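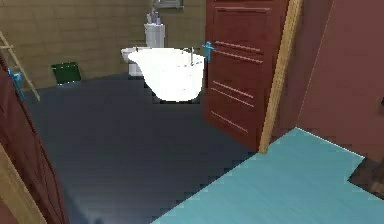
When should a puzzle game offer a hint?

A game should offer a hint once the player has stopped trying new things. In our study, a hint tied to a lack of new actions was used more often, and turned off less often, than one tied to a fixed clock.

Results and Discussion: Hint Timing in Lunum

The two versions of Lunum used in the study had the same puzzles, the same controls and the same hint text. They differed only in what set off the hint. In the clock version, the hint icon came up when a player had spent a set length of time in a room. In the idle version, it came up after 15 seconds in which the player did nothing the game had not already logged in that room. Walking over old ground, opening the same drawer again and rotating the view did not reset the idle timer. Picking up a new object, or using an object on something for the first time, did.

We signed up 50 players through the student mailing list at Patdale, and 49 finished all of the rooms. The player who stopped early was in the clock group and gave motion discomfort as the cause. That player's log is left out of the completion results but kept in the hint counts for the rooms that were finished. Players were assigned to a version by the order in which they signed up. They had not played Lunum or the earlier Bech puzzle games before, by their own report.

Completion times were close between groups in the opening rooms, where most players never saw the hint icon at all. The gap opened in Gistilside, the long middle chapter, where the puzzles depend on carrying an object from one room to another. Players in the idle group finished this chapter sooner. The difference came mostly from the slower players in each group. Fast players finished before either timer had much effect.

The logs show two patterns of being stuck. In the first, the player repeats one action, such as trying the same key in the same lock, and then stops moving. In the second, the player moves constantly but never touches anything new. The clock version treated these the same way as steady progress. Several players in that group were shown the icon while they were in the middle of a solution that would have worked, and three of them said in the exit interview that it made them doubt what they were doing. 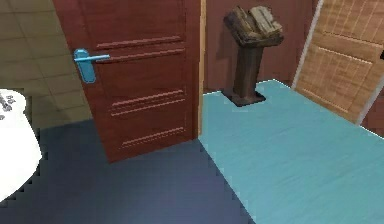 Hint text mattered less than we expected when the timing was right. Sinan Eren, who coded the interviews, marked each comment as being about timing, wording or something else, and timing comments were the largest group in both versions. The wording comments were mostly about what counts as a clue in the first place. Players read meaning into ordinary parts of a room, and doors were the most common case. A door that stands partly open, like the reddish-brown one in Figure 2, was often taken to mean that the way on was through it. Handle color was read in the same way, and a light blue lever against dark wood is the kind of contrast that players said they would check first. Hints that ignored these readings were called unhelpful even when they were correct.

The idle timer had its own problem. Players who liked to stop and think saw the icon while they were standing still, and a few found this annoying. One asked for a way to tell the game to wait. The timer has no means of telling thought from confusion, and we do not think a longer delay would fix this, as the players who were truly stuck would then wait longer too. A setting in the options menu would be simple to add, but most players in both groups never opened that menu.

The sample was small and came from one campus. Most players were used to games with a keyboard and mouse, and we did not test a controller version. Build notes and log formats were frozen on 1/19/21, so later changes to the Gistilside chapter are not covered by these results.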